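Ochenta por ciento de paciencia: enseñar a un robot a guardar un plumero

Llevo desde febrero teleoperando un robot en Preltholm y varias personas me han preguntado qué hago exactamente durante el día. La respuesta corta es que meto cosas en cestas y las vuelvo a sacar. La larga es esta entrada.

El trabajo consiste en mover el robot a distancia para que quede grabado cómo se hace una tarea. Yo llevo un visor y unos guantes, y el robot repite lo que hacen mis brazos y mis dedos. Cada repetición es un episodio. Cuando hay suficientes, el equipo de Pascal Hollmann entrena el modelo y vemos si aprende algo. Para la tarea del plumero el encargo es de 600 episodios, repartidos entre Myrtle Castellanos y yo.

El robot lo llamamos Velia. Tiene dos manos de cinco dedos, y en esta tarea solo trabaja la derecha. La izquierda la dejo abierta y baja, por debajo del borde de la mesa. Al principio la levantaba sin darme cuenta cada vez que me concentraba, y Pascal me devolvió una mañana entera de grabaciones por eso. Ahora apoyo el codo izquierdo en el reposabrazos de la silla y se acabó el problema.

La tarea escrita en la hoja dice «plumero y cesta» y tiene dos direcciones: de la mesa a la cesta y de la cesta a la mesa. La cesta es gris, de plástico, con las paredes de rejilla. El plumero es de microfibra, gris también, con la cabeza larga y bastante gorda. En la mesa va a la derecha de la cesta, en diagonal, con la punta hacia la izquierda y un cuadrado negro debajo.

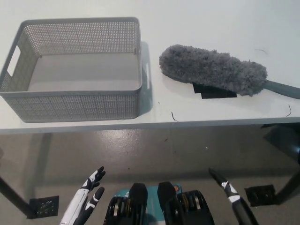
Coger el mango

Uno pensaría que lo difícil es la parte blanda. A mí lo que me cuesta es el mango. Es liso y fino, y a través del visor la profundidad se calcula mal. Los primeros días cerraba la mano un poco antes de tiempo y empujaba el plumero en vez de cogerlo.

Lo que me funciona es acercar la mano con el dorso hacia arriba, bajar despacio hasta tener el mango debajo de la palma y cerrar primero el pulgar. Los otros cuatro dedos van después. Si los cierro todos a la vez, el mango gira y la cabeza acaba apuntando a cualquier sitio. Myrtle lo hace al revés, primero los cuatro dedos, y le sale igual de bien. Hemos preguntado si conviene unificarlo y la respuesta de Pascal fue que no, que prefiere tener las dos maneras en los datos.

Para sacarlo de la cesta hay una ventaja: la cabeza ocupa casi todo el interior en diagonal y el mango asoma por encima del borde derecho, así que no hay que meter los dedos dentro. Basta con llegar al mango desde fuera.
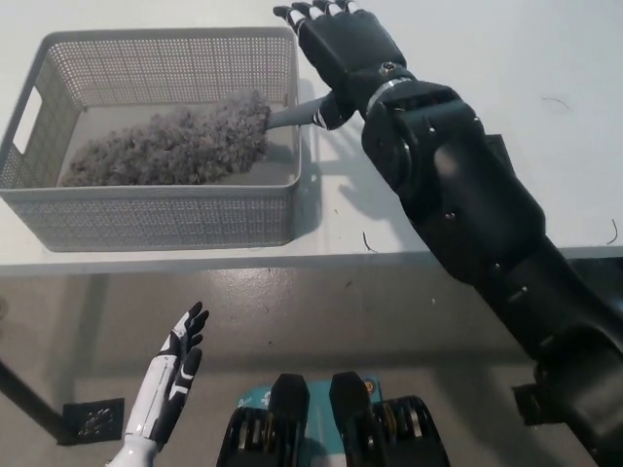
El tirón es otra historia. Si levanto en vertical, la cabeza se queda atrás, roza la rejilla y a veces arrastra la cesta entera hacia la derecha. Un episodio con la cesta movida no se tira, pero se marca aparte, y con demasiados marcados hay que repetir la serie. Prefiero subir un poco, esperar a que la cabeza se separe del fondo y luego ir hacia la derecha con el brazo entero, sin doblar la muñeca. Son un par de segundos más por episodio. En una sesión de 90 se nota, aunque menos de lo que se nota repetirla.

Otra cosa que aprendí tarde es a no corregir a medio camino. Cuando uno ve que va torcido, el instinto es dar un golpecito con la muñeca. Eso queda grabado, y el modelo lo aprende como si formara parte de la tarea. En la primera versión entrenada, Velia hacía un pequeño meneo encima de la cesta que era mío, reconocible para cualquiera que me haya visto colgar un abrigo. Ahora, si voy torcido, termino torcido y lo anoto, o paro del todo y vuelvo a empezar.

Con el plumero por encima del borde la regla es ir lento. La punta cuelga más baja que el lado del mango y es lo que suele tocar primero la pared. No la miro a ella, miro la sombra dentro de la cesta, que me dice mejor que el visor a qué altura estoy.
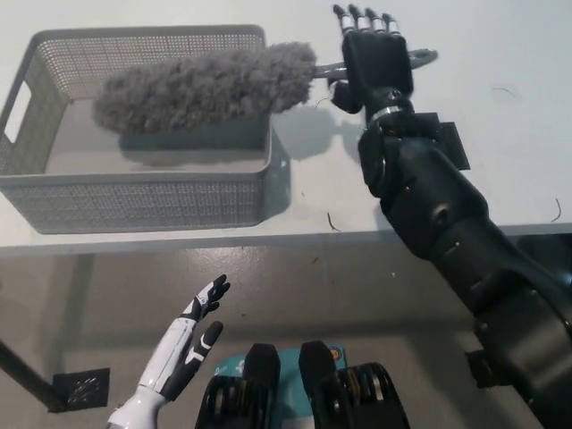 Cómo vamos

Entre las dos tareas de este mes, la del plumero y la de los trapos, llevamos 820 episodios válidos. El plan completo son 3.000 y no creo que lleguemos antes del verano. Tampoco me han metido prisa.

Lo que más cansa son los hombros. Thaddeus, que hacía esto antes que yo, me recomendó parar cada media hora aunque no me doliera nada, y le hago caso casi siempre. La vista aguanta mejor de lo que esperaba, salvo a última hora de la tarde.

La semana que viene cambiamos la posición de la cesta y la pasamos al lado derecho de la mesa. Supongo que habrá que usar la mano izquierda, y con esa todavía no he cogido ni un mango. Ya contaré.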